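The budget nobody wants to read

Ganwood's grant for the bed-making project had one fat line, for the arm. Adport quoted, everyone admired the brochure, and 970 pounds was left for everything else. Everything else is the job.

I would spend it the other way round — hand-held grippers first, spare finger pads second, bedding third. Tanko Oyewole wants 42 blankets. I'd sign for them tomorrow.

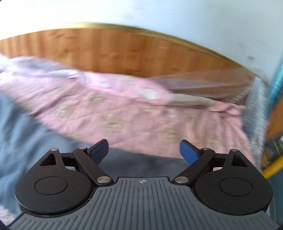 What to put off

The arm, until November at least. It will be cheaper, and we may know what it's for.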